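쿠르누스 소식 / 정리와 보관

혼합 소품의 분류와 포장: 벨몬테 객실 정리 절차 개정

벨몬테(Belmonte) 장기 체류동의 객실 정리 절차가 9월부터 바뀐다. 바뀌는 부분은 가구나 침구가 아니라 소품이다. 소품이란 한 손으로 들 수 있고 정해진 수납 위치가 없는 물건을 말한다. 안경, 찻주전자, 물병, 치약, 끈, 거치대가 여기에 들어간다. 종전 절차서에서는 이 항목이 "기타"로 묶여 있었고, 처리 방법은 "상자에 담는다" 한 줄이었다.

개정안은 보다나 쿠슈니르(Bohdana Kushnir)가 작성했고 쿠르누스(Curnus) 보관실에서 검토를 마쳤다. 본문은 개정안 가운데 체류자가 직접 짐을 쌀 때도 쓸 수 있는 부분을 간추린 것이다. 양식과 서명란에 관한 조항은 뺐다.

적용 범위

체류자가 방을 옮기거나, 장기간 방을 비우면서 짐을 보관실에 맡기는 경우에 적용한다. 당일 청소에는 적용하지 않는다. 공용 주방 구스토(Gusto)의 비품도 대상이 아니다. 구스토 비품에는 바닥면에 별도 표시가 있으므로, 객실에서 발견되면 포장하지 말고 주방 선반으로 돌려보낸다. 표시가 지워진 물건은 체류자에게 확인한 다음 처리한다.

의류, 서류, 전자기기는 각각 별도의 절차서가 있다. 안경은 종전에 전자기기와 같은 칸에 넣었으나 이번부터 소품으로 옮겼다. 충전기와 함께 담긴 안경의 코받침이 휘는 일이 되풀이되었기 때문이다.

작업면

분류는 바닥이나 침대가 아닌 탁자 위에서 한다. 침대는 면이 고르지 않아 둥근 물건이 가운데로 모이고, 이불 주름 사이로 작은 부품이 들어간다. 바닥은 허리를 굽힌 채 오래 작업해야 하고 가구 밑으로 물건이 굴러간다.

탁자에는 천을 깐다. 조건은 세 가지로, 표면에 요철이 있을 것, 무늬가 크지 않을 것, 탁자 가장자리까지 덮을 것이다. 와플 조직의 천이 무난하다. 조직이 오목하여 원통형 물건이 쉽게 구르지 않고, 작은 나사나 코받침이 떨어져도 튀어 나가는 거리가 짧다. 색은 밝은 쪽이 낫다. 어두운 천 위에서는 검은 뚜껑, 검은 손잡이, 남색 케이스 같은 것을 빠뜨리기 쉽다. 반대로 흰색 부품은 밝은 천에서 잘 보이지 않으므로, 흰 마개나 흰 끝단이 달린 물건은 마개가 붙어 있는지 손으로 만져 확인한다.

천은 네 귀를 당겨 주름을 편 뒤 쓴다. 두꺼운 수건으로 대신할 수 있으나 고리가 긴 수건은 안경다리의 경첩에 실이 걸리므로 쓰지 않는다. 비닐 깔개도 쓰지 않는다.

탁자 뒤쪽이 벽에 붙어 있지 않으면 접이식 가리개를 세운다. 물건이 뒤로 넘어가 떨어지는 것을 막고, 객실 나머지 부분과 작업 구역을 나누는 용도다. 가리개는 완전히 펴지 않고 경첩마다 각을 주어 지그재그로 세운다. 일직선으로 펴면 앞뒤로 넘어진다. 탁자와 가리개가 맞닿을 필요는 없으나 틈이 넓으면 가는 물건이 빠진다. 직조 패널은 눌리면 결이 벌어지므로 무거운 물건을 기대어 놓지 않는다. 경첩 나사는 세우기 전에 확인하고, 헐거우면 조인다.

조명은 탁자 위쪽이나 옆에서 비춘다. 투명한 플라스틱이나 유리는 빛이 비스듬히 들어올 때 윤곽이 잘 드러난다.

분류 순서

물건을 꺼낸 순서대로 상자에 담지 않는다. 먼저 탁자 위에 모두 펼치고, 서로 닿지 않을 만큼 간격을 둔다. 펼치는 단계에서는 종류를 따지지 않는다. 종류별로 모으는 일은 모든 물건이 탁자 위에 올라온 뒤에 한다. 꺼내면서 동시에 분류하면 나중에 나온 물건 때문에 앞서 묶은 것을 다시 풀게 된다.

다 펼친 다음 아래 순서로 본다.

첫째, 액체나 반고체가 든 것. 물병, 치약, 연고, 향유가 해당한다.
둘째, 열린 용기. 뚜껑이 따로 있는 주전자, 컵, 케이스가 해당한다.
셋째, 눌리면 변형되는 것. 안경, 철사 제품, 얇은 플라스틱이 해당한다.
넷째, 다른 물건을 감거나 묶을 수 있는 것. 끈, 줄, 띠가 해당한다.
다섯째, 나머지.

한 물건이 두 항목에 걸치면 앞 항목을 따른다. 예컨대 열린 찻주전자 안에 물이 남아 있으면 첫째 항목이다. 물을 버리고 말린 뒤에 둘째 항목으로 옮긴다.

품목별 처리

물병. 내용물을 비우고 뚜껑을 연 채 말린다. 건조 시간은 최소 30분으로 한다. 골이 진 페트병은 골 안쪽에 물방울이 남으므로 거꾸로 세우기보다 비스듬히 기대어 두고 중간에 한 번 돌린다. 한 번 쓰고 버리는 병은 보관 대상이 아니다. 다만 체류자가 따로 맡긴다고 밝힌 것은 라벨을 떼지 않고 그대로 보관한다. 개봉하지 않은 병은 상자 바닥에 눕히지 말고 세워서 넣는다. 눕혀 두어야 할 만큼 상자가 낮으면 다른 상자를 쓴다.

치약과 튜브류. 마개를 돌려 잠그고 입구를 닦는다. 마개가 위로 젖혀지는 형식이면 종이테이프를 한 번 감는다. 튜브를 접어 말아 놓은 것은 펴지 않는다. 펴는 과정에서 내용물이 입구 쪽으로 밀린다. 작은 지퍼백에 넣어 밀봉하고, 주방용품이나 찻주전자와 같은 칸에 두지 않는다. 향이 옮는다. 찻주전자의 경우 거름망에 밴 치약 향은 세척 후에도 남는 것으로 보고되었다.

찻주전자. 뚜껑과 거름망의 유무를 먼저 기록한다. 뚜껑이 없으면 "뚜껑 없음"이라고 적고, 찾는 작업은 따로 한다. 뚜껑을 찾느라 전체 포장을 멈추지 않는다. 거름망이 빠지는 구조면 분리하여 말린 뒤 제자리에 끼운다. 손잡이가 위로 아치를 이루는 형태는 손잡이를 잡고 상자에 넣지 않는다. 몸통 아래를 받쳐 넣는다. 손잡이가 접히면 한쪽으로 눕히고, 고정식이면 손잡이 아래 빈 공간을 구긴 종이로 채운다. 주둥이는 짧더라도 따로 감싼다. 포장지는 주둥이에서 시작해 몸통으로 돌린다. 반대로 감으면 마지막에 주둥이 쪽 종이가 얇아진다.

안경. 렌즈를 닦고 다리를 접어 케이스 안에 넣는다. 금속 테는 왼쪽 다리부터 접는 것과 오른쪽 다리부터 접는 것이 있으므로 저항이 느껴지면 멈추고 순서를 바꾼다. 케이스가 있는데 안경이 밖에 나와 있는 경우가 가장 흔하다. 케이스 안쪽에 먼지나 모래가 있으면 털어낸 다음 넣는다. 안감이 밝은 회색 계열이면 이물이 잘 보이지 않으니 손끝으로 훑는다. 닫은 케이스 위에는 다른 물건을 쌓지 않는다.

철사 거치대. 접히는 것은 접고, 접히지 않는 것은 상자 측면에 세워 붙인다. 다리 끝의 플라스틱 마개는 개수를 확인하고, 빠질 듯하면 빼서 봉투에 담아 본체에 묶는다. 마개가 빠진 다리 끝은 종이 상자를 뚫는다. 거치대의 빈 공간에 다른 물건을 끼워 넣는 방식은 금지한다. 꺼낼 때 틀이 벌어진다.

끈과 줄. 매듭을 풀고 한 방향으로 사려 둔다. 꼬임이 있는 줄은 꼬임 방향을 따라 감는다. 거꾸로 감으면 가닥이 벌어지고, 풀 때 고리가 생긴다. 사린 다발의 가운데를 짧은 끝으로 한두 번 돌려 고정한다. 줄로 다른 소품을 묶어 부피를 줄이는 일은 하지 않는다. 줄도 하나의 물건으로 기록한다.

상자

보관실 선반의 깊이는 60센티미터다. 상자는 이보다 깊으면 안 된다. 객실당 소품 상자는 2개까지 받는다. 첫 상자에는 단단한 것과 무거운 것을, 다음 상자에는 변형되기 쉬운 것을 넣는다. 튜브류는 밀봉한 뒤 첫 상자의 모서리에 세운다.

상자 안의 빈 공간은 종이로 채운다. 옷으로 채우지 않는다. 의류는 별도 절차로 나가기 때문에 옷을 완충재로 쓰면 옷을 찾을 때마다 소품 상자를 열게 된다. 뚜껑을 닫고 양손으로 가볍게 흔들어 소리가 나면 다시 연다.

표기는 상자의 짧은 면과 윗면, 2곳에 한다. 윗면에만 적으면 선반에 쌓은 상태에서 읽을 수 없다. 품목은 포괄적인 말 대신 물건 이름으로 쓴다. "욕실용품"이라고 쓰지 않고 "치약"이라고 쓴다.

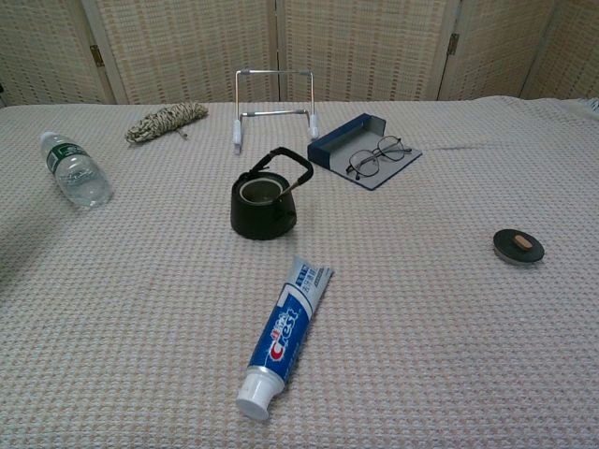
알리츠(Allitz), 9월. 와플 조직의 베이지와 분홍빛 천을 깐 탁자 위에 소품이 펼쳐져 있고, 뒤에는 직조 패널 가리개가 서 있다. 포장 전, 종류별로 모으기 이전의 배치에 해당한다. 이 배치를 기준으로 개정 절차의 분류 순서를 적용하면 다음과 같다.

첫째 항목은 녹색 라벨이 붙은 투명 물병과 치약이다. 물병은 눕혀져 있으므로 가장 먼저 집어 뚜껑이 잠겼는지 확인하고 세운다. 치약은 찻주전자 앞에 놓여 있다. 탁자 위에서는 문제가 되지 않으나 상자로 옮길 때는 둘을 같은 칸에 넣지 않는다.

둘째 항목은 검은색 찻주전자다. 뚜껑이 덮여 있지 않으므로 뚜껑의 소재를 확인하고, 없으면 그대로 기록한다. 윗부분 안쪽에 금속성 테 또는 거름망으로 보이는 부분이 있는데, 분리되는지는 손으로 확인해야 한다. 손잡이가 개구부 위로 지나가는 형식이니 품목별 처리에서 설명한 대로 몸통을 받쳐 옮긴다.

안경 케이스도 열려 있으나 안경과 한 조로 보고 셋째 항목에서 처리한다. 개정안의 예외 조항이다. 케이스만 먼저 닫아 상자에 넣으면 안경이 탁자에 남는다. 어두운 색의 가는 금속 테 안경이 열린 케이스 위에 얹혀 있고 다리가 오른쪽으로 뻗어 있다. 이런 상태에서는 케이스를 그대로 닫지 않는다. 안경을 들어내고, 다리를 접고, 안쪽을 털고, 다시 넣는 순서를 지킨다.

철사 거치대도 셋째 항목이다. 은색의 네모난 틀에 흰 플라스틱 마개가 두 다리 끝에 끼워져 있다. 비어 있는 상태여서 내려놓을 물건은 없다. 접이식으로 보이지만 접히는 방향은 제품마다 다르므로 힘을 주기 전에 연결부를 본다.

넷째 항목은 천 뒤쪽 가장자리 가까이에 있는 줄이다. 흰빛과 짙은 갈색 가닥을 꼰 것으로, 다발로 감겨 있고 짧은 끝이 나와 있다. 다시 감을 필요가 있는지는 들어 보고 판단한다. 다발이 흐트러지지 않으면 나온 끝만 정리한다. 가장자리에 가까운 물건은 작업 중 팔에 걸릴 수 있으므로, 앞 항목을 처리하는 동안 탁자 안쪽으로 옮겨 두어도 된다. 위치를 옮긴다고 분류 순서가 바뀌지는 않는다.

가리개에 관하여 보충한다. 패널은 밝은 크림색과 황갈색의 직조이고 테두리는 밝은색 나무다. 작은 황동색 경첩으로 이어져 있다. 벨몬테 객실에서 쓸 때는 천의 뒤쪽 가장자리를 가리개 아래로 밀어 넣지 않는다. 천을 당길 때 가리개가 함께 움직인다. 작업이 끝나면 소품을 모두 치운 뒤 천을 걷고, 그다음 가리개를 접는다. 직조면의 먼지는 마른 솔로 결을 따라 쓸고, 물걸레는 쓰지 않는다.

천은 바로 털지 말고 네 귀를 가운데로 모아 들어 올린 다음, 밝은 곳에서 펴서 남은 부품이 있는지 본다. 와플 조직의 오목한 부분에 작은 나사가 남는 일이 있다. 부품이 나오면 봉투에 담아 객실 번호를 적고 보관실에 넘긴다.

접수와 문의

소품 상자는 토요일 오전에 쿠르누스 보관실에서 받는다. 그 밖의 요일에 맡기려면 전날까지 접수대에 알려야 한다. 천과 가리개는 접수대에서 빌릴 수 있으며, 가리개는 접은 상태로 반납한다. 절차서 전문은 보관실 입구에 비치되어 있다. 품목별 처리에 없는 물건은 임의로 포장하지 말고 쿠슈니르에게 문의한다.

종전 양식의 "기타" 칸은 폐지되었다. 남은 양식을 쓰는 경우 해당 칸에 줄을 긋고 물건 이름을 뒷면에 적는다.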